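Wax finish or hard finish on a workbench?
Posted in Wood Finishing, February 2020

benchrat73
Okay, I need to pick a finish for the new maple bench top this week and I keep going in circles. I have a can of Ritley hardwax oil left over from the stairs, and the guy at Sekbridge wants to sell me a two-part varnish that costs a fortune. It's a working top (glue, pencil, coffee, the lot). The shop I share is hard on surfaces, so scuffs are my main worry.
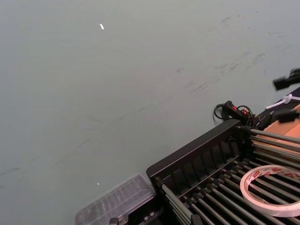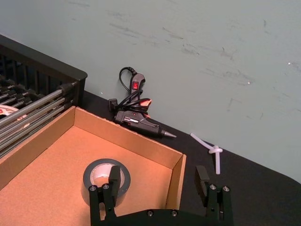
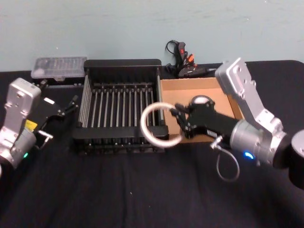
Tien-fu Yip: go with the oil. You can patch oil in ten minutes. Varnish chips, and then you're sanding the whole top.

benchrat73
That's where I was leaning, but doesn't glue stick to it?

Iveta Čierny
Sorry, I disagree with Tien-fu. I oiled mine in May and was recoating by fall. Two-part varnish on the next one and I haven't touched it. Glue pops right off with a scraper!

Tien-fu Yip
How thick did you put the oil on, though? Two thin coats, wipe off everything that's left after 15 minutes. People flood it and then it stays gummy forever.

Iveta Čierny
I followed the can, thanks.

plankton_joe
Has anyone tried the Tomar stuff? I sanded to 600 before putting it on and it hardly soaked in, so maybe stop a lot sooner than I did.

benchrat73
600 on a bench, wow. I'll stop at 150. Going to try the Ritley on an offcut tonight and spill some glue on it, will post back once it's cured.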